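# Does a Cold Glass Change the Taste of Tap Water?

Our group spent most of March arguing about water, and I loved every minute of it. It started in the dining hall at Quintana, where half the table swore the water there tasted better than the water in the dorms. Same town, same pipes as far as we could tell. So was it the water, or was it the temperature?

We decided to run a blind taste test. Everyone got 2 samples of the same tap water, one chilled in the fridge overnight and one left out on the counter, and scored each for freshness, sweetness and "would you drink a whole glass of this." We didn't say the water was the same. A few people were pretty annoyed afterward!

We got 31 tasters, mostly from the Tavis building, plus a few from the Luvano study hall who wandered in looking for snacks. Each sample was 200 ml, and we rinsed with plain crackers in between (the crackers ended up being the biggest cost of the whole project).

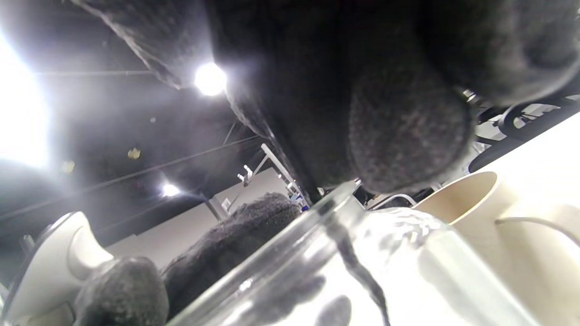 **Gisex Okonta**
*Second-year student, food science; tasting sheets and write-up*

The chilled water won on freshness by a lot. 22 people scored it higher, and several wrote comments like "cleaner" or "from a bottle?" Sweetness was a mess — the scores went all over the place, and I don't think people agree on what sweet water even is. I would drop that question next time and ask about aftertaste, which came up in the comments without us asking.

My favorite result was a small one. People who told us they always drink from the dorm taps were much harder to fool. Five of them wrote that both samples tasted like home. I'd love to test that properly with a bigger group, maybe 500 people if the dining hall lets us set up by the door.

There are things we got wrong. The counter sample warmed up during the afternoon session, so the late tasters had a bigger gap between the two. We also always served the cold one first until somebody noticed, and then switched the order for the rest. I've marked those sheets with a star in the appendix so they can be pulled out and scored separately.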